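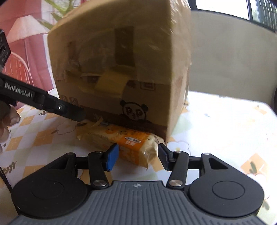

Plilier 가정용 포장 보조 팔 제작 과제
2차 경과 보고

수신: Isstead 소규모 제작 지원 담당
작성: Réka Farkas (시연 기록, 소프트웨어)
공동 수행: Boglárka Kelemen (기구, 전장)
보고 대상 기간: 1차 보고 이후 2월 말까지

1. 현재 상태

팔 본체 조립은 끝났고 관절 전체가 움직입니다. 손 부분은 아직 임시품입니다. 손으로 드는 그리퍼를 이용한 시연 기록은 1차 보고 때 적은 계획보다 앞서 있고, 기록한 동작을 팔로 옮기는 작업은 계획보다 늦습니다. 전체 일정은 2주 밀린 상태로 보고 있습니다.

1차 보고에서 약속한 항목 중 이번 기간에 마친 것은 팔 본체 조립, 비상 정지 배선, 한 손 시연 기록입니다. 양손 시연은 진행 중이고, 손 부분 교체와 장시간 운전 시험은 시작하지 못했습니다.

2. 작업 장소

팔은 Deák 공동 작업실에 있습니다. 작업대 하나를 고정으로 쓰고 있으며, 밤 10시 이후에는 모터를 돌리지 않기로 다른 이용자들과 합의했습니다. 이 시간 제한 때문에 긴 시험은 낮에 몰아서 해야 합니다.

시연 기록은 작업실이 아니라 제 집 식탁에서 합니다. 신청서에는 두 작업을 모두 작업실에서 한다고 적었는데 변경했습니다. 이 팔이 나중에 쓰일 곳이 가정집 탁자이고, 무늬 있는 식탁보나 창으로 들어오는 빛 같은 조건을 작업실에서 따로 꾸미는 것이 오히려 번거로웠습니다. 장소 변경에 따른 추가 비용은 없습니다.

3. 시연 기록

대상 동작은 신청서와 같습니다. 낱개 포장된 간식을 탁자에서 집어 골판지 상자에 넣는 동작이고, 상자는 배송 때 받은 것을 그대로 씁니다. 테이프가 붙은 상자와 인쇄가 있는 상자도 빼지 않습니다.

이번 기간에 한 손 시연 66회를 저장했습니다. 이 가운데 13회는 쓰지 않기로 했습니다. 제외한 것은 대부분 초기에 기록한 것으로, 집는 순간에 손목을 너무 빨리 돌려 영상이 흐려졌습니다. 나머지는 시작점과 끝점을 손으로 표시해 두었습니다.

기록하면서 확인한 내용은 다음과 같습니다.

봉지의 주름진 끝을 물면 잡히기는 하지만 들어 올릴 때 내용물 쪽이 처집니다. 상자 입구에서 걸리는 일이 여기서 가장 많이 나왔습니다. 지금은 가운데를 감싸 잡는 것을 기본으로 하고, 봉지가 상자에 바짝 붙어 있어 한쪽 손끝이 들어갈 틈이 없을 때만 끝을 물어 먼저 당겨 냅니다.

상자 앞면에 바로 기대어 놓인 봉지가 가장 까다롭습니다. 한 손으로 하면 상자가 밀립니다. 그래서 두 번째 그리퍼로 상자 아래쪽을 받치고 첫 번째 그리퍼로 집는 양손 시연을 시작했습니다. 신청서에는 없던 항목입니다. 팔이 하나뿐이므로 양손 시연을 그대로 팔에 옮길 수는 없고, 상자를 붙잡아 주는 고정대를 어디에 둘지 정하는 자료로 쓸 생각입니다. Boglárka는 고정대 없이 팔의 접근 각도만 바꿔도 된다는 의견입니다. 다음 기간 초에 두 방법을 모두 시험하고 하나를 고르겠습니다.

그리퍼에 연결된 선이 탁자 위를 지나가는데, 양손으로 작업하면 팔꿈치에 걸리기 쉽습니다. 선을 왼쪽으로 몰아 놓고 기록하는 것으로 정했습니다. 완전한 해결은 아닙니다. 식탁보가 함께 끌려가면 봉지 위치가 바뀌어서 그 회차를 처음부터 다시 합니다.

빛도 문제가 되었습니다. 오후에는 창 쪽 식탁보가 거의 하얗게 나오고 상자 앞은 그늘이 집니다. 반투명한 포장지는 이 조건에서 윤곽을 찾기 어렵습니다. 커튼을 치고 기록한 것과 그냥 기록한 것을 섞어 두고, 파일 이름에 구분을 넣었습니다.

4. 기구와 전장 (Boglárka Kelemen 작성분을 옮김)

어깨 관절 감속기에서 유격이 나와 한 번 분해했습니다. 원인은 고정 나사의 길이였습니다. 짧은 나사로 바꾼 뒤에는 손끝의 흔들림이 줄었으나, 팔을 끝까지 뻗은 자세에서는 아직 눈에 보일 만큼 남아 있습니다. 탁자 앞쪽 절반만 쓰면 당장 지장은 없습니다.

비상 정지는 버튼을 누르면 모터 전원만 끊고 제어기는 켜 두는 방식으로 배선했습니다. 처음에는 전원을 모두 끊었더니 매번 원점을 다시 잡아야 했습니다. 전원이 끊기면 팔이 천천히 내려앉으므로 어깨 쪽에 받침을 하나 더 댔습니다. 작업실 운영 측의 점검을 받았고, 버튼을 작업대 안쪽에서 앞 모서리로 옮기라는 지적이 있어 옮겼습니다.

임시 손은 손가락 두 개가 나란히 열리고 닫히는 구조입니다. 매끈한 포장지에서 미끄러져 손끝에 패드를 붙였습니다. 패드 없이 시험했을 때는 봉지를 든 채 옆으로 움직이면 빠졌고, 붙인 뒤에는 같은 속도에서 버텼습니다. 접착은 아직 믿을 만하지 않습니다. 모서리부터 들뜨기 때문에 다음 손에서는 패드를 홈에 끼우는 방식으로 설계를 바꿉니다.

새 손의 가공품은 Tevotton에 주문했습니다. 도면의 구멍 위치를 제가 잘못 적어 한 번 되돌려 받았고, 일정이 밀린 주된 이유가 이것입니다. 수정 도면은 보냈고 입고를 기다리고 있습니다.

5. 팔로 옮기는 작업

시연에서 뽑은 궤적을 팔에서 재생하는 시험을 20회 했습니다. 봉지를 정해진 자리에 놓았을 때는 대체로 집습니다. 자리를 손바닥 너비만큼 옮기면 빗나가는 일이 잦습니다. 원인을 하나로 좁히지는 못했습니다. 카메라와 팔의 좌표를 맞추는 단계에서 생긴 오차가 의심되어 맞춤용 판을 새로 인쇄했고, 현재 다시 재고 있습니다.

손으로 하는 시연과 팔의 속도 차이도 있습니다. 사람은 봉지에 닿기 직전에 속도를 줄였다가 닿으면서 바로 쥡니다. 팔은 멈춘 다음 쥐게 되어 있어 그 사이 봉지가 조금 밀립니다. 닫는 시점을 앞당긴 설정을 시험 중이며, 아직 수치로 보고드릴 단계는 아닙니다.

6. 예산

지원금 총액 4,000유로는 변동이 없습니다. 모터와 감속기, 제어기, 전원부는 구매를 마쳤습니다. 새 손의 가공비는 수정 도면으로 인해 견적이 조금 올랐으며, 소모품 항목에서 남은 금액으로 충당할 수 있습니다. 고정대를 만들게 되면 재료비가 추가되지만 작업실에 있는 자투리 프로파일을 쓸 수 있는지 먼저 확인하겠습니다. 영수증 사본은 별도 파일로 보냅니다. 그리퍼 관련 지출은 이번 기간에 없습니다.

7. 다음 기간 계획

새 손이 들어오는 대로 교체하고 패드 홈을 확인합니다.
좌표 맞춤을 다시 한 뒤 같은 조건으로 재생 시험을 반복합니다.
고정대 방식과 접근 각도 방식을 비교해 하나로 정합니다.
양손 시연을 계속 기록하되, 상자 크기를 바꿔 가며 진행합니다.
장시간 운전 시험은 오전 9시에 시작해 작업실 이용 시간 안에 끝나도록 잡습니다.

8. 요청 사항

최종 보고 기한을 2주 늦춰 주시기 바랍니다. 추가 지원금은 요청하지 않습니다. 양손 시연을 과제 범위에 넣는 데 별도의 변경 신청서가 필요하면 양식을 보내 주십시오. 작업실 방문을 원하시면 Boglárka에게 미리 연락해 주시면 됩니다. 팔을 켜 두려면 작업대 옆자리를 비워야 해서 하루 전에는 알아야 합니다.

첨부: 영수증 사본, 손 부분 수정 도면, 재생 시험 기록표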